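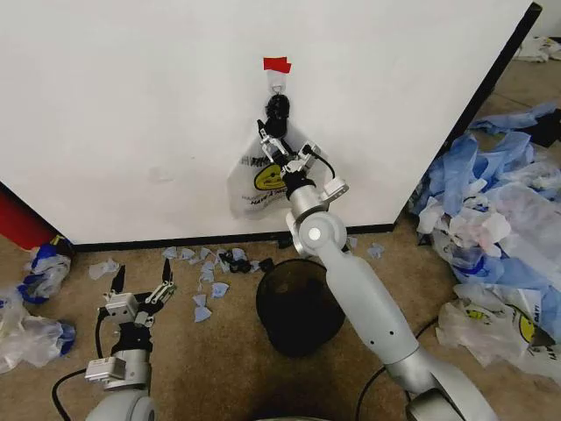
Speaker notes - equipment budget talk
1 January 2019 version, replaces the December one

OPEN
Who has signed a purchase order for an arm this year. Hands up.
Who budgeted for the stuff around the arm. Fewer hands, always.
Say it early: the arm is the easy line on the sheet. Everything else is why we went over.

WHAT WE ASKED FOR
Two-arm station, parallel grippers both sides. Tidying work, floor level and low wall. Bags, scraps, wastebaskets.
Quotes from Lutari and Tultik. Lutari cheaper up front, Tultik included the mounts. Don't get into which one is better, will eat ten minutes.

PICTURE (leave it up while talking)
Right gripper is on the smiley face bag, bag is on a wall hook. Point at the fingers. Thin metal. Thin plastic. That pairing is a budget line all by itself.
Then point at the floor. Little blue scraps on carpet, different problem from the bag. Do you buy one set of fingers for both or two sets? We priced both. Took two.
Cables: one over on the left, one across the carpet lower right. Ask the room who has a line for cable managment. We didn't. Do now.

THE STUFF LINE
Hooks, tape, bags, baskets. Cheap each, adds up, nobody's cost code.
We put in 200 for consumables for the first quarter. Gone in 6 weeks.
Plastic bags wear out. Handles stretch, they tear. Plan to replace, dont plan to reuse.
Buy all the same bag or buy a mix? Mix. Costs more time than money. Somebody has to go get them.

SPARES
Fingertips: order 4 sets with the station, not after. Lead time from Sturumska was 8 weeks when we ordered late. Station sat for almost all of it.
Cables: one spare of every type. Label them on arrival.
Do NOT buy a spare arm. Buy the service plan, read the shipping clause first.

FLOOR SPACE
Arango site drew the station footprint only. Forgot reach, forgot where the piles go. Piles need room!! Double the drawing.
Carpet vs hard floor: if your real sites have carpet, test on carpet. Ask facilites before you tape anything to a wall panel.

PEOPLE HOURS
Resetting the area between runs is hours. Put it under labor, not under misc. Finance will find it anyway.
(skip next bit if past the half hour)
Training days: vendor quote had one. We used three. Negotiate them before signing, very hard after.

ORDER OF BUYING
Space and power first
then station
spares on the same PO
consumables monthly, small amounts
second station only after a full quarter of logs from the first

QUESTIONS THEY WILL ASK
Lease or buy - we bought, would lease the first one next time
Payback - don't have the number yet, say so and move on
Can they get the spreadsheet - yes, blank version, sign the sheet at the back

Water. Switch mic off before leaving the stage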